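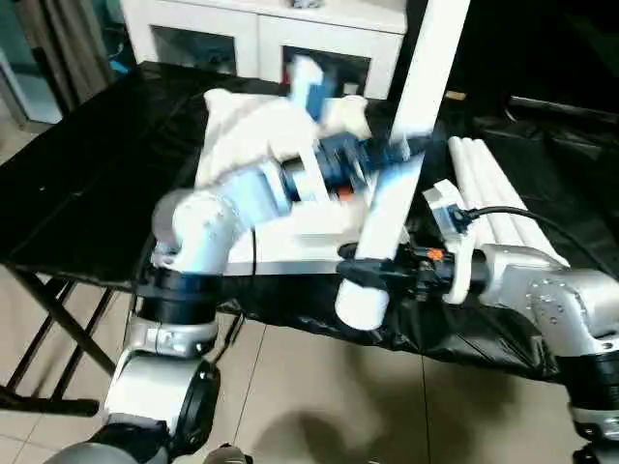 Call for musicians: play on the second Warkside tape

Search this site
Search
Enter keywords

Warkside is putting together another record, and we want you on it! The first one was made by four people in a kitchen over one very long winter, and it came out better than any of us had a right to expect. This time we'd like more hands, more voices and more odd instruments. If you play something, sing something, or have a hard drive full of field recordings you've never known what to do with, please read on.

The working title is Piltow. It will have 12 tracks, most of them slow, a couple of them loud. Sunil Patwary has written the bones of all of them – usually a chord organ part or a tape loop, sometimes just a bass line and a scratch vocal – and each one has a hole in it somewhere that we've left on purpose. We'd like those holes filled by people we haven't met yet.

Who we're looking for

Strings of any kind, and viola most of all. Track three, "Oshima," has been waiting for a viola since last fall and Sunil keeps humming the part at people.

Brass or woodwind players who enjoy playing quietly. Long notes, lots of breath in the sound. If you have a bass clarinet, we may cry.

Singers for a loose choir on the last two songs. You don't need to read music. You do need to be able to hold a note next to somebody holding a different one, and you'd be singing from home, so a closet full of coats is a perfectly good studio.

A drummer with brushes and patience.

Field recordists. Ferries, stairwells, a fridge, your street at six in the morning. Stereo is lovely, but mono off a phone is fine if the sound is good.

One person who likes editing. There will be a lot of files coming in with a lot of names like "final take 2 real," and Kamran Janjua, who is mixing, would love a partner in sorting and lining them up. This is the biggest job on the list and it's a great way to learn how a record gets built from the inside.

You don't have to be a professional. Two of the people on the first record had never been recorded before, and one of them has the best moment on it (second verse of "Stultell," if you have it, the low voice that comes in on the left).

How it works

You write to us and tell us what you play. We send you two or three rough mixes that might suit you, along with the key, the tempo and whatever notes we have. You try things. You send back whatever you like, up to three takes per song, as WAV files at 24-bit if your setup allows it. Please leave off reverb and compression, or send one version with and one without if the effect is part of your sound. Start every file from the very beginning of the track, even if you don't play until the end – it saves Kamran hours.

We listen to everything together on Sunday evenings and we answer everyone. Sometimes we'll ask for another pass. Sometimes a part that was meant for one song ends up in a different one, and we'll always check with you first before we move it, chop it up or turn it backwards.

Money and rights

Everyone whose playing ends up on the record gets a flat $100 per track, paid when the mix is finished. The editing job pays $80 a day, and we expect it to be a day a week from September on. We know these aren't big numbers. They come out of what the first record made, plus a bit from the four of us.

You keep the rights to your own performance and you can use it elsewhere once the record is out. We ask for permission to release it as part of Piltow, on tape and as a download. If anyone ever wants to license a song for a film or an ad, everybody on that song gets asked, and everybody on that song gets an equal share. You'll be credited by whatever name you choose, on the sleeve and on the download page, and you'll get two copies of the tape.

We made 226 tapes last time and would like to do a few more of this one. The plan is to have it out in December, with a listening party in the back room of the shop for anyone who can get there.

To take part

Send an email to Sunil through the contact page with "Piltow" in the subject line. Tell us your instrument, how you record (or that you don't yet – we can help with that), and give us one link or attachment of you playing anything at all. It can be a rehearsal, a voice memo, a cover of a song you love. Please don't record something special for us at this stage. If you're interested in the editing work, write to Kamran and tell him which software you use and what you've been listening to lately.

We'll start sending out rough mixes as soon as people get in touch, and we'll keep going until the songs are full. Brass and choir can come in later than the rest, drums we need early. If you know someone with a bass clarinet, please pass this on to them.

Posted Thursday, July 2, 2026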